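**Ticket: top drawer on the small light wood cabinet sticks, then shoots out**
Raised by: Cúc Hứa
Looked at by: Mogens Ladefoged
Site: Wollia, kitchen corner
Opened: Friday, December 13, 2024
Status: open, waiting on one part

## What was reported

Cúc wrote: "Love this little cabinet, but the drawer has gone odd. It stops partway, you tug, and then everything inside slides to the front. The tea box has ended up on the floor twice. Can somebody have a look before the Evard lot come over?"

Happily! I have a soft spot for drawers. The green box was still in it when I got to it, so I left it there as my test load. 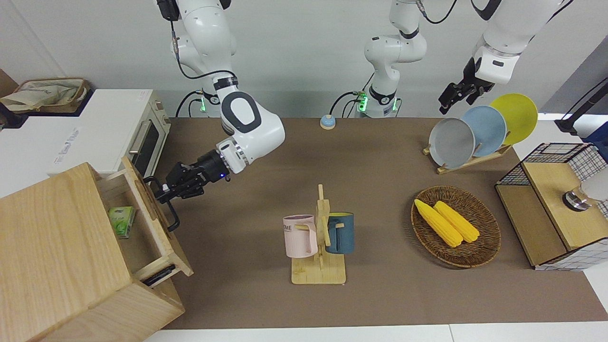 ## First checks

- Handle screws: both a touch slack. Nipped them up with a stubby screwdriver. Handle feels lovely and solid now, drawer no better.
- Table: checked with a level, fine.
- Runners: gritty. I ran a finger along the left one and it came away covered in crumbs (toast, I would guess).
- Second handle, lower down: feels fine, so I've left that part alone.

Wiped both runners with a barely damp cloth, let them dry for 30 minutes, then rubbed in candle wax. What a difference! Pulled it open 40 times with the box inside and it stuck on 5 of those, always at the same spot.

## Finding the sticking spot

Shahab Parsa suggested chalk, and I'm so glad he did. Chalk the runner, open and shut the drawer, look for the rubbed patch. It showed up clear as day on the left side, near the back, where the wood has swollen a tiny bit. A few strokes with fine paper, more wax, and it glides.

One thing to know if you repeat this: pull from the middle of the bar. Pulling from one end twists the drawer in its opening and you'll think the fault has come back.
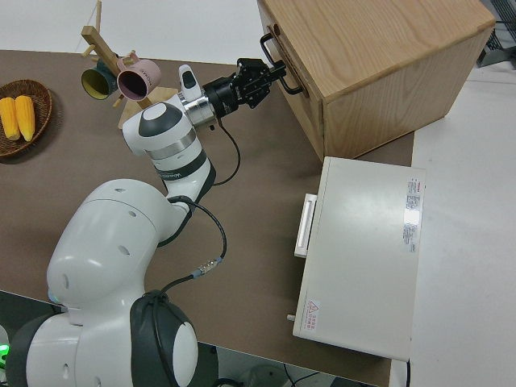
## Still to do

1. Fit a stop. The old one has worn to a nub, which explains the shooting out. Stavance do a small felt-faced one, and I've asked Shahab Shokri to add it to the next order.
2. Brush out the crumbs every so often. June was the last time, going by the sheet on the wall.
3. Cúc to try it for a few days with the tea box in and the mugs left on their tree as usual.

**Note from Cúc, same afternoon:** Just tried it and it's gorgeous, thank you! Still comes out a bit too far if I'm in a hurry, so please do keep this open until the stop arrives.

**Mogens:** Will do. Moved to "waiting on part".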